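Student Project Report: Digital Release of Independent Gospel Recordings

The project examined how independent gospel artists in the Indby area bring a first single to listeners. The team reviewed 60 releases issued through the Skudex platform and sent a short survey to subscribers of the Fureo worship music newsletter - 297 replies were received.
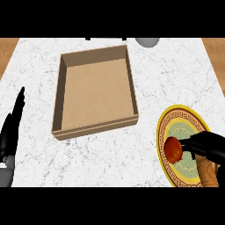
Most respondents first heard a new gospel song during a church service or through a shared link. Physical copies still matter at concerts, where albums are commonly sold from a merchandise table. An open, shallow tray with a flat tan floor, set on a marble countertop, is the kind of simple display that would suit a small run of discs. Of the replies, 60 came from listeners who had bought a disc in the past year.

The team recommends that artists publish lyrics with each single and register songwriting credits before release.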